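Filano Guest Kitchen: Shelf and Table Check

Last updated January 2021
Home | Checklists | Kitchen | Linen | Contact
2 min read 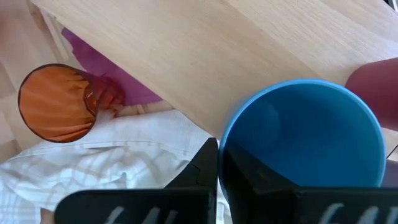
Complete one sheet per kitchen before the next group gets the key. Write OK, FIX or REMOVE beside each line and add a comment if it isn't OK. Checked by Duygu Kılıçarslan, unit 5.

1. Wooden boards and shelf edges
OK. Run a bare hand along the long edge and feel for splinters. Re-oil in April.

2. Drinking glasses
FIX. An orange glass was lying on its side on a dish towel, under the edge of the board. Glasses stand upright, away from any edge. Feel the rim for chips before it goes back. The ribbed ones hide cracks, so hold them up to a window.

3. Dish towels
FIX. White checked towel left bunched up. Towels are hung or folded, never used as a resting place for glassware.

4. Other cloths
REMOVE. Purple cloth pushed under the board. Send it to the laundry with the Drindier bag. Check for broken glass before you pick up any crumpled cloth.

5. Containers
OK. Blue container may stay. Keep the rim clear of boards so it can be lifted straight out.

6. Table and floor
OK. No wobble in the table. Mat by the sink lies flat.

7. Stove and outlets
OK. Knobs off, cords clear of the sink. The Feten kettle has a loose lid but it closes. Replace at the next order.

8. First aid box
FIX. Short on bandages. Jurić has the spare key to the supply closet.

Recheck items 2, 3, 4 and 8 before handover. File the sheet under number 449.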